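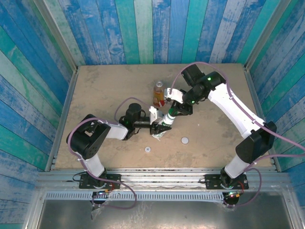 Workshop Notes: Storing and Handling Small Bottles

Applies to glues, oils, thinners, stains and cleaning fluids kept in containers small enough to lift with one hand. Larger cans are covered on the finishing page.

Glass or plastic

Keep solvent-based products in the container they were sold in. If you have to decant, use glass with a cap liner rated for the solvent. Ordinary squeeze bottles soften or go brittle with many thinners, and the first sign is usually a ring on the shelf. Water-based wood glue does well in plastic.

Amber glass cuts down the light reaching the contents. It does not replace a closed cabinet. Clear glass is fine for anything used up within 2 months.

Caps

Wipe the threads before closing, every time. Dried glue on the threads holds the cap off its seat by a fraction of a turn, and air gets in through the gap. For a cap that is already stuck, stand the neck in warm water for 3 minutes (water-based products only), dry it, and turn with a rubber jar gripper. Pliers crack caps. Do not warm solvent bottles.

A very thin smear of petroleum jelly on the threads keeps wood glue caps free. Keep it off the sealing face and off the nozzle, or it will end up in the joint.

Upright or on the side

Solvents, oils and stains are stored upright. A thick glue bottle can be laid down during a job, nozzle closed, so the contents stay near the outlet. Put it on a scrap of waxed paper and stand it up again when you finish. Long storage on the side leaves a skin along the wall of the bottle that breaks up into lumps later.

Labels

Write the product, the date opened and the thinner it cleans up with. Pencil on masking tape outlasts most markers around solvents. Put the label low on the bottle, where drips from the neck are less likely to reach it before you wipe them, and cover it with clear tape. Musyoka Mfinanga wrote in to recommend a second label on the underside for anything hazardous — worth doing if your bottles get oily.

Never reuse a food or drink bottle.

Bare wood bench tops

Sanding dust and a wet bottle base make a paste that sets hard in the grain. Brush the top off before opening anything. A soft bench brush followed by a vacuum with the Climow crevice nozzle works better than a rag, which pushes the dust into the pores. Do not blow it off with compressed air while a finish is open.

Glue drops: leave until rubbery, lift with a chisel held flat, then scrub the spot with a damp nylon pad. Sandex 177 pads are coarse enough for this and do not shed.
Oil drops: cover with baking soda, leave overnight, brush off, repeat if the stain is still dark. Rags used with linseed or other drying oils go flat outdoors to dry or into a lidded metal can of water. They can self-heat and catch fire if bundled.

Old painted boards behind a bench

Worn, flaking paint is a source of grit in open finishes. Check the age of the boards first; old paint may contain lead and should be tested before any scraping or sanding. If the test is clear, remove loose flakes with a plastic scraper, wipe down and seal with one coat of flat water-based clear. The worn look stays. Gandska and Kadlec both make a clear flat enough not to show; the Kadlec (no. 319) yellows slightly over pale blues.

Disposal

Residues of thinner, stain and solvent glue go to the hazardous waste collection with the cap on. Dried water-based glue can go in the household trash.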